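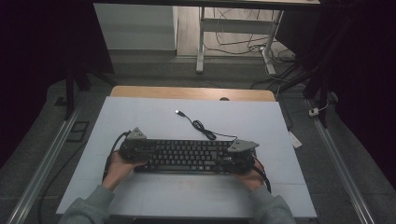
August 2021, reading notebook, Urcombe workshop

Finished the Kumarasinghe memoir at last, all but the last appendix, and I want to get my thoughts down before I start the next one and they run together (they always do). For anyone picking this up cold, we're each reading a memoir and writing it up for the Rulto newsletter, and I drew the lighthouse one.

I'll say first that I liked it a good deal more than I did in May, when I gave up after 60 pages and went off in a sulk. The opening is slow! There's a whole chapter on paint. But once the supply boat stops coming the book wakes up, and I read the next 100 pages in two evenings with my tea going cold beside me. The storm chapter is lovely, plain writing, and I'd hand it to anyone who says they don't care for memoirs.

My trouble is with the middle. The author tells the story of the brother's letter, then tells it again almost 50 pages later with hardly a word changed, and I kept flipping back to see if I'd lost my place. A firm editor would have caught it. Jostasis put out the paperback, and I'd hoped they might have tidied that up, but the passage is still sitting there on page 175, same as ever.

Draft rating: four stars out of five. I had three and a half written down, then reread the ending and felt stingy.

Things to fix in my draft: the first paragraph is all about me and my sulk, so trim it. I've used "windswept" twice. I also give away what happens to the dog, and I'd be cross if somebody did that to me, so out it goes.

Still need to read the appendix of tide tables. If one of you has already been through it, leave me a note in the margin saying whether there's any story in there or just tides.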